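Section 4: Packing soft toys into a storage carton

4.1 Scope

This section covers small plush items packed into an open carton on a cloth-covered surface. Hard toys, board books and anything containing batteries are covered in Section 5 of the Skorkireck household storage guide.

4.2 Preparing the surface and carton

1. Cover the work surface with a clean cloth or sheet. Creases do not matter, but the cloth must be large enough for the carton and the unsorted items.

2. Open the carton and fold all flaps inward. Do not remove them.

3. Check the base seam. If the tape has lifted, replace it with 50 mm packing tape.

4. Check the side walls for holes. A small punched hole near the rim is acceptable. Patch any hole in the base.

CAUTION: Do not use a carton that has held food or cleaning products. Plush fabric takes up odour quickly.

4.3 Loading

1. Place rounded toys near the centre of the carton, face up.

2. Lay long or floppy items beside them. An item may drape toward the front wall if it stays below the rim.

3. Tuck in limbs, antennae and loose threads before adding the next item. Do not cut threads at this stage.

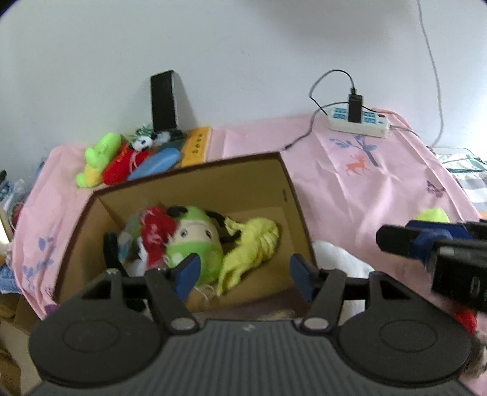 4. Add remaining items by hand, one at a time. Stop when the contents are level with the rim. Do not compress.

5. Leave white or pale plush until last and keep it apart from strongly coloured items. Some red and blue dyes transfer under pressure.

NOTE: The Lomine carton is rated for 4 kg. A full load of small plush normally weighs much less, so the limit is reached only if heavier items are mixed in.

4.4 Keeping the surrounding area clear

Keep the following away from the carton while loading: phones and stands, charging cables, power strips, and books that are to be shelved.

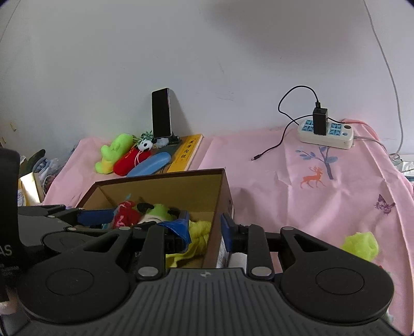

Cables are the most common item packed by mistake. Unplug any charger not in use, coil the lead and store it in a Culer pouch before loading continues. A black lead trailing across a patterned sheet, as with the one running down from the power strip, is easily gathered up with a toy. Books left among the plush, such as the yellow one at the back, should go to the shelf first.

CAUTION: Do not rest plush on a power strip or plugged-in charger.

4.5 Closing and labelling

1. Fold the flaps out and close them without force.

2. Write the contents on a Tan label and apply it to a side wall. Do not cover any label already printed on the carton.

3. Store off the floor in a dry room. Inspect each April.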